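Teaching a robot to stick a label on something, by hand

Posted 2018-02-12 in Tutorials

A label is a thin piece of paper whose only ambition is to be attached to the wrong thing. I chose it as my first demonstration task because it sounded easy, and I am writing this up so that you can choose it as your second.

What follows is how we record demonstrations for the two-arm bench setup at Nunholm. You do the job with your own hands while a head-mounted camera watches, and then you do part of it again while driving the arms by remote control. The hand recordings teach the robot what the job looks like. The remote ones teach it what the job feels like when your fingers have been replaced by two flat pads and a delay.

You can follow along with different hardware. Our control software is called Prokora, and it has opinions, but the steps below don't depend on it much.

What you need

A head camera that stays where you put it. A hat is not a mount.
A small label printer and a roll that fits it.
A box to put labels on.
A table you can leave alone for a few hours.
Some way to mark the start and end of an attempt without using your hands. We use a foot pedal.
Patience, or a colleague who has some. Mine is Bilal Abou Jaoude.

Step 1. Decide what counts as one attempt

Write this down before you record anything. Ours reads: "Starts with both hands off the table. Ends with the label on the box, flat, and both hands off the table again." It took three people most of a morning to agree on the word "flat."

If you skip this, you will end up with recordings that begin with somebody scratching their nose, and the robot will take that as part of the job. It has no nose, but it will look for one.

Decide also what to do with failures. We keep them and tag them. A label that folds over on itself and gets rescued is worth having, as long as the rescue is in the recording. A label that folds over and gets sworn at and thrown away goes in a different folder.

Step 2. Set the camera for your hands and leave your face out of it

Put the camera on, stand where you will stand, and hold your hands at working height. Look at the live view. Your hands should sit near the middle with the whole work area around them. Most people set the tilt too high, because they adjust it while standing up straight, and then they lean over the table to work and the view slides somewhere else.

So lean first, then tilt. Tighten everything. Now do the whole task once without recording and check the view again. If you wear glasses, the strap will fight them. I have no advice on this except that the strap wins.

Wear plain sleeves, or push them up. Teófilo Guzmán did his first session in a sweater with cuffs down to the knuckles, and the hand tracker spent the afternoon following the cuffs. It tracked them very well.

Step 3. Rehearse at robot speed

People peel labels fast. You have been doing it since you were a child with a sheet of stickers, and you do it with a flick that lasts no time at all. On video that flick is a blur, and a blur teaches nothing.

Slow down to half your normal pace, and put a short pause between each part: take the printed label, find the edge, start the peel, finish the peel, place, press. The pauses feel ridiculous. Keep them short and keep them in the same places each time.

Don't act, though. New demonstrators tend to present the label to the camera like a waiter showing off a bottle. The robot will copy the presentation too, and then you will have an arm that stops to be admired.

Step 4. Record the peel with both hands in view

The peel is where demonstrations go bad. One hand creeps over the other, the edge you are lifting disappears behind a thumb, and the only part of the job anyone cared about has been performed in private.

Hold the paper out in front of you, over the table, with the fingers of both hands on it and the lifting edge turned up where the camera can find it. Keep your elbows low. If you tuck the paper in toward your chest, you will lose it off the bottom of the view.

Start the peel from a corner, and use the same corner every time. We picked the upper right. Left-handed people may pick another corner, but then the whole session uses that one. Mixing corners in a small set gives you a robot that hesitates between two of them and goes for the middle.

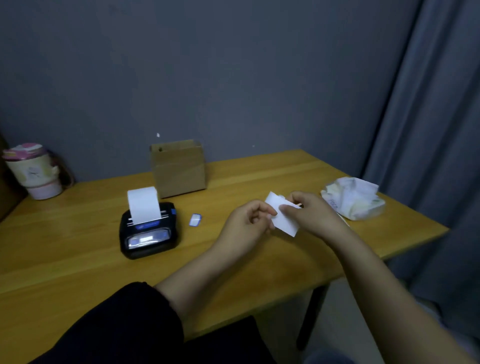
Step 5. Move the clutter between attempts

A perfectly bare table gives you a robot that works on a perfectly bare table. Leave ordinary things lying about, and shift a few of them every so often. A bag will do, or a cup, or somebody's lunch if they aren't watching it closely. Turn the box a little. Slide the printer over by a hand's width.

Don't move anything in the middle of an attempt, and don't move everything at once. Change one or two items, record a few attempts, then change something else. Bilal keeps a list of what was moved and when. I used to think this was excessive, and then I needed the list.

Stray labels will collect on the table. Leave some of them. The robot has to learn which label is the one in play, and it won't if there is only ever one to choose from.

Step 6. Do it again by remote control

Now put on the controllers and do the same job through the arms. Expect to be bad at it. My first remote attempt lasted 4 minutes and finished with the label stuck to the left gripper, where it stayed through lunch.

A few things that help:

Close the gripper on the paper before you try to lift it. Your fingers do these together. The arms would like them one at a time.

Fold a small tab on the liner beforehand if your pads can't get under the edge. Purists object to this. Purists are welcome to use the controllers.

Move one arm and park the other. When both have to move, as they do in the peel, move them apart slowly and in a straight line.

Stop when your shoulders start to hurt. We run sessions of 30 minutes with a proper break afterward. Tired operators develop a wobble, and the wobble is extremely easy to learn.

You do not need as many of these as you do hand recordings. For the first label task we kept 1,216 attempts by hand and 75 by remote control, and the 75 took longer.

Step 7. Watch what you recorded

All of it would be ideal. In practice, watch the first few attempts of every session, the last few, and anything marked as a failure. You are looking for hands leaving the view, a camera that has slipped, and attempts where the pedal was pressed late and the good part is missing.

Do this the same day, while the table is still set up. We once sent a batch to the Cirnorville office before checking it, and got back a polite message asking whether the task was supposed to involve a ceiling.

Step 8. Try it on the robot, with low expectations

Load the trained model, keep a hand near the stop button, and let it run. The first version will probably reach for the label well and then peel with great confidence at nothing. That usually means your peel recordings were too fast or too hidden, so go back to steps 3 and 4 and add more of those before you touch any settings.

If it peels well but places badly, look at your box. We had ours in the same spot for an entire session once, and the arm would put the label exactly there whether the box was present or not. The table got very thoroughly labeled.

If it does everything right on the first run, check that Teófilo isn't holding the controllers.

Questions people have sent in

Ines at Ó Néill wrote to ask whether gloves are all right for the hand recordings. Thin ones, yes, if everyone wears them. We gave up on them because the labels preferred the gloves to the box.

Someone else asked whether one person can do all the demonstrations. You can start that way, and it will work sooner. Then a second person stands at the table with shorter arms and a different way of holding paper, and you find out how much of your model was you. Get the second person in early. We plan to add two more demonstrators in April, and I'll update the page when their recordings are in.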